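Steady hands, dull afternoons
June, by the features desk

The operator at Custton apologises for the chair before anything else. It came from a dentist's waiting room, and most of the firm's robots have been taught from it.

The job is easily put. Somebody shows a robot arm how to do a thing, over and over, until a piece of software can have a go by itself. "People expect me to be typing," the operator says. "I sit here with a handset and move a block about. My mum thinks I'm in engineering. I've never corrected her."

The current task goes by the name Flolside, after a village where the project lead once missed a train. It has run to 3765 demonstrations so far, each saved, watched back and either kept or binned.

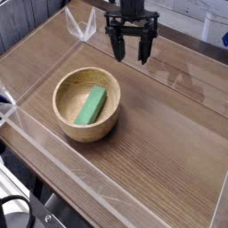 Learning to drive an arm from a handset takes longer than the adverts suggest. "Your first week, you're a menace," the operator says. "You think left and it goes left, but it goes left like a bus." New starters at Custton do 200 practice runs that go straight in the bin, and some of them take it personally. They begin with something forgiving, and a green block in a round wooden bowl is about as forgiving as it gets, though the block lies at a slant and the curved sides leave two fingers less room than you would like. "You come in square to the block, never mind the bowl. Everyone lines up with the bowl. Then they hit the bowl."

There is another way of doing it, which is to take hold of the arm and push it through the movement yourself. Custton tried that for a spring. The operator is polite on the subject. "It's lovely for big sweeping moves. You feel like you're teaching it to waltz. But your own hands are in the way of the cameras, and by three o'clock your shoulders have had enough." The handset won, and the waltzing arm went to the Pendmont office, where they are said to be very happy with it.

I ask what makes a good demonstration, expecting something about precision. "Boredom," comes the answer. "If you're enjoying yourself you start showing off. You do a little flourish on the way in. Then the robot learns the flourish, and you've got to look at it for a month."

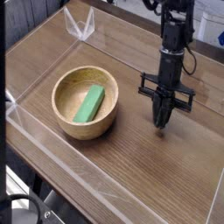
Hesitation is the other vice. The Vrettos software, which does the learning, copies a pause as faithfully as it copies a grip, so a demonstrator who stops to scratch an ear may raise a robot that stops for no reason anyone can find. The operator is strict about where the arm may dawdle, and low down is the worst place: closed fingertips just clear of the wood, off to the right of the bowl with bare table in between, is a position to be passed through or held on purpose. "If you're down there, know why you're down there. I say that to every new starter. I've considered a tea towel."

The target for Flolside is 3000 kept runs, and the operator won't say how many of the total have survived. "Enough that I'm not worried. Not enough that I'm going on holiday."

Does it ever feel odd, handing over a skill like that? A long look at the handset. "It's picking up a block. I had it already. I wasn't using it for much."

Comments (2)

gantrygirl: The bit about lining up with the bowl is painfully true. I did it for a fortnight before anyone said.

Mortice: We still guide ours by hand and the shoulders are no joke. Does Pendmont want another one?

Contact us | Copyright the publishers | Back to top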